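Chapter 6
Showing a Robot a Task

6.1 Introduction
6.2 Three ways to give a demonstration
6.3 The hand-held gripper
6.4 Remote control
6.5 What a demonstration leaves out
6.6 Recording and cutting episodes
Exercises

After working through this chapter you should be able to tell apart the main methods of demonstration, state which signals each one records, and choose a method for a given task and workspace. Chapter 3 (coordinate frames) and Section 5.4 (time stamps) are assumed.

6.1 Introduction

In Chapter 5 the motion of the arm was written out by a programmer as a list of poses and conditions. This works well when the parts arrive in known positions and the surface under them does not change. It works poorly for tasks such as setting a cup on a saucer, folding a towel, or closing a bag, where the right motion depends on small differences that are hard to put into rules. For tasks of this kind it is often cheaper to show the motion than to write it.

A demonstration, as the term is used in this book, is a recorded run of a task from a start state to an end state, made under the control of a person. A single run is called an episode. An episode holds at least two streams: observations (what the sensors reported) and actions (what the gripper or arm was told to do, or did). The two streams must share one clock. If they do not, the learned policy will connect each image with the wrong motion, and no amount of extra data will repair the fault.

6.2 Three ways to give a demonstration

In kinesthetic teaching, the person takes hold of the robot arm and moves it through the task. The joint angles are read directly from the arm, so every recorded pose can be reached by that arm. The drawback is that the person's hands and body are often in view of the camera, and they will be missing when the robot later runs alone.

In remote control, the person stands away from the arm and moves a second device, called the leader. The robot follows. The view of the workspace stays clear, but the operator feels little or none of the contact force unless the leader has motors of its own.

In the third method there is no arm at all during recording. The person carries a gripper with a camera fixed to it and does the task directly. The pose of the tool is worked out afterward from the camera images, often with the help of a motion sensor. Work is fast and the equipment can be taken to any table, but nothing in the recording guarantees that a given arm can repeat the path. Reach and joint limits have to be checked later.

6.3 The hand-held gripper

The camera on a hand-held gripper looks past the fingers toward the work. Both fingers therefore appear in most images, and their spacing can be measured from the image itself. At the start of an approach, the fingers are open and the object may be only partly in view, or not in view at all.

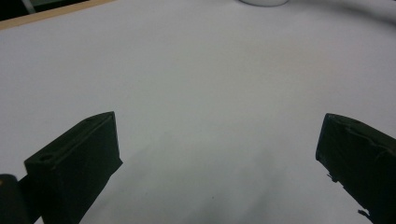
Figure 6.1. View from the camera of a hand-held gripper, fingers open over a white tabletop. Part of a white rounded object shows at the top edge.

Two points in Figure 6.1 matter for later sections. First, a plain surface offers few features for tracking. A pose estimate built on images like this one must lean on the edge of the table, on objects farther away, or on the motion sensor. Second, white on white gives low contrast, and the outline of the object is faint. A policy trained only on high-contrast scenes should not be expected to find it.

The state of the finger surfaces should be noted in the session log as well. The right finger in the figure has a rough upper face and a ragged inner edge. Fingers that differ from those on the robot change both the image and the grip, and the two sets should be matched before training begins.

Case note: the Gestbridge recordings

Benedetta Farina and Tariq Virk recorded table-clearing episodes with a hand-held gripper for the Gestbridge project. The plan called for 1,000 episodes. After checking, 805 were kept. Most of the rejected runs had failed in pose tracking - the estimate drifted while the camera was close to a bare surface. Farina and Virk then placed printed mats at the border of the work area and repeated the approach motions. The case is taken up again in Exercise 6.7, where the reader is asked to write a rejection rule that uses only the recorded streams.

6.4 Remote control

A remote control setup has a leader, a follower, and a link between them. The delay of the link is the first quantity to measure. With a short delay the operator moves smoothly. As it grows, the operator begins to move and wait, and these pauses enter the data as if they were part of the task.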